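Tasemby Community Pantry
Progress report to the Pillai Fund, period ending February

The pantry is now open 3 mornings a week, up from two. We moved the third session to 7:30 so shift workers at the Stivska plant could come by on their way home, and it has been the busiest of the lot.

We registered 80 new households in this period against a target of 100. The shortfall is mostly on the north side of town, where the bus was cut back before Christmas. We have asked the council for a stop closer to the hall and are waiting on an answer.

Spending is on track. The second chest freezer came in under quote, which left $3,400 in the equipment line. With your approval we would like to move it to fresh produce - prices went up over summer and our greens order has shrunk twice.

The Clisix stock software is set up but the labels still print with the wrong use-by format. We are writing those by hand for now.

Next period we plan to start home deliveries on the north side and get the cool room door seal replaced.

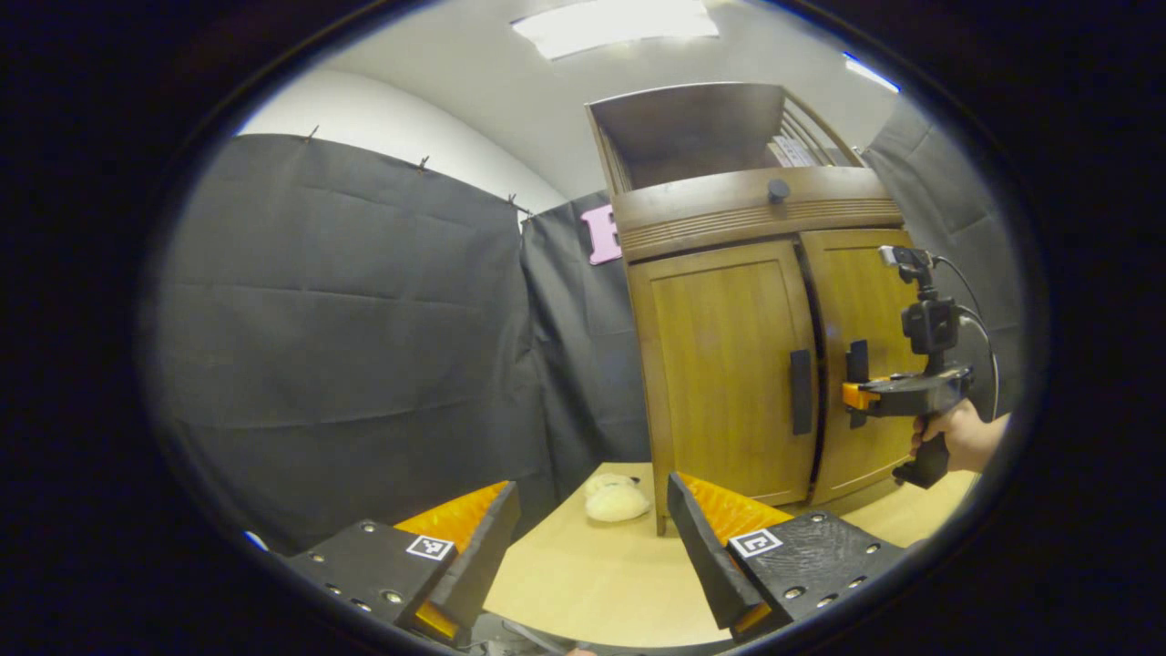

Delivery costs will be reported on their own line, as you asked last time.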